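About Likach

Likach is a home organization service based in Distville. We sort, store and record small personal items: jewelry, watches, hair accessories, buttons, keys, sewing notions. Furniture, clothing and paper are outside our scope. Requests for those go to Amrani, which works out of the same building and keeps its own calendar.

The company was started by Linnea Westerberg and Frøydis Sandberg after several years of general closet work. Small items took the largest share of the hours on those jobs and were usually quoted as an extra line. Likach made them the whole job. There are 6 of us now, and we completed 455 home visits in the last business year.

What we do on a visit

A standard visit covers one bedroom or dressing area. Work is done in the client's home, on the client's own surfaces. A made bed is the preferred work surface. It is large, it can be reached from more than one side, and a bead dropped on a soft cover does not bounce. Glass tabletops and tile floors are avoided where there is a choice.

Items are moved in shallow open trays, one category per tray. Beaded pieces get a white tray with straight walls and a smooth floor. Small beads show up clearly against white, and anything that has come off its string can be found by tilting the tray toward one corner. We do not use lined or flocked trays for this step. Lining holds on to clasps and hides seed beads. 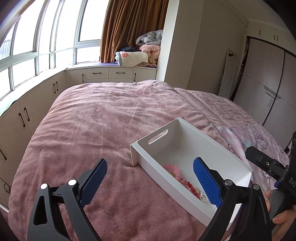

Beaded pieces in an open tray on a plush bed cover.

Sorting sequence

Pieces are first separated by how they are strung: elastic, wire, or thread with a clasp. Color comes second. Clients often expect color to come first, but stringing decides how a piece has to be stored and how soon it should be checked again. Elastic bracelets are laid flat and never hung. Wire pieces keep their curve and go in a compartment no narrower than the piece itself. Thread with a clasp is closed before storage so the ends cannot work into other strands.

Tangles are opened on the tray floor, from the outside of the pile inward. Both hands stay low. Lifting a tangle by one strand tightens it and puts the load on the weakest knot. Charms are turned face up before anything is pulled past them, particularly those with points or raised rims. If a tangle has not opened after 5 minutes, it is set aside and finished at the end of the visit.

Loose beads are bagged with the piece they match. Unmatched beads go in a separate labeled bag and stay with the client. We do not restring, glue or repair. A list of local bead shops is left on request.

Records

Each visit produces a written inventory in Clileo, our cataloging sheet. One line is entered per piece, with type, stringing, main color, condition and storage location. Broken elastic, missing beads and bent rings are noted under condition. The sheet can be printed or kept as a file. Narayanan Arumugam maintains the format and issues a revised version each May. Older sheets remain readable and do not need to be redone.

We do not appraise. Materials are recorded by appearance only: "clear charm, heart," "round bead, red." An inventory from us should not be submitted as proof of value.

Storage

We fit storage to existing drawers wherever the drawer depth allows. Trays with a cutout handle in the end panel are recommended for drawers opened daily, as they lift out with one hand. For children's collections, a single open tray without dividers is the usual choice.
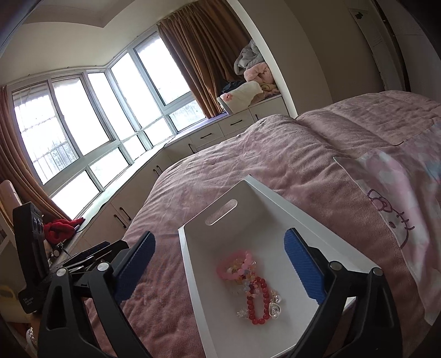 Finn Brandes wrote to us after a visit that he would have put everything in a divided box with a lid, and that the open tray gets used precisely for the lack of one. His daughter returns her bracelets to it without being asked, he added, though he still finds the odd bead in the vacuum. He also asked for a shorter inventory sheet for children's pieces, with type and color only. That version is now available.

Rates and booking

A standard visit is $229 and includes the inventory. Trays and bags are charged at cost. A second room on the same visit is quoted separately. Visits start at 9:30 a.m. or 1:00 p.m.

Please leave the bed made and the items where they normally live. Sorting ahead of time is not necessary. Pets should be kept out of the room while trays are open.

Scheduling is handled by Njål Söderlund at the Distville office. Changes are accepted up to noon on the day before the visit.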